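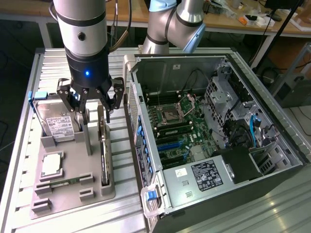

A hard drive in a gray parts tray on a slotted work table.

Dundus station to get a longer platform and a new footbridge
10 May 2024

Dundus railway station will get a longer platform, a covered footbridge and two elevators under a plan approved by Herus, the company that owns the tracks and buildings on the line. Work begins in September.

The station has two platforms. Platform 1 is used by trains toward the coast, and platform 2 by trains going inland to Mac Carthaigh Junction. Platform 2 is too short for the four-car trains that Wenitell runs in the morning and evening, so passengers in the last car have to walk forward before they can get off.

Platform 2 will be made 84 feet longer at its north end. The old signal hut there will be taken down. It has been locked since the signals were moved to the control room at Mac Carthaigh Junction.

Gobnait Gilmartin, the project manager at Herus, said most of the work would be done at night.

"The line is single track just north of the station, and we can't close it during the day without stopping everything," she said. "People who live on Quarry Road will hear us. We will send letters to them before each stretch of night work."

The footbridge will replace the foot crossing at the south end, where passengers now wait for a member of staff to open the gate. The crossing will stay in use until both elevators have been tested. After that the gates will be removed and the fence closed up.

Parking and tickets

The station parking lot has 71 spaces. Four of them will be lost for good to make room for the footbridge stairs on the platform 1 side. More will be fenced off during construction, and drivers are being told to use the overflow lot behind the freight shed. There is no charge there, but the lot is not lit.

The ticket office will keep its present hours. The waiting room on platform 2 will close when work starts, and a temporary shelter will be put up next to the bike racks.

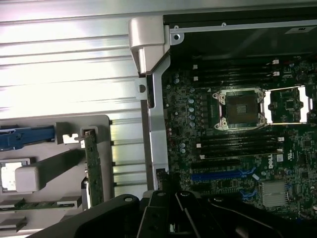 Changes to trains

Wenitell says 19 trains a week will be replaced by buses while the platform is being built. All of them are late evening services. Buses will leave from the front of the station and will stop at the same places as the trains, except for Mill Halt, where the road is too narrow for a bus to turn. Passengers for Mill Halt can ask for a taxi at no extra cost.

Cormac Mac Suibhne, who is in charge of timetables at Wenitell, said the first train of the day would not change.

"A lot of people use it to get the connection at Mac Carthaigh Junction, so we have kept it where it is," he said.

Regular tickets will be good on the buses. Bicycles will not be carried. The new timetable will be posted at all stations on the line before the work begins.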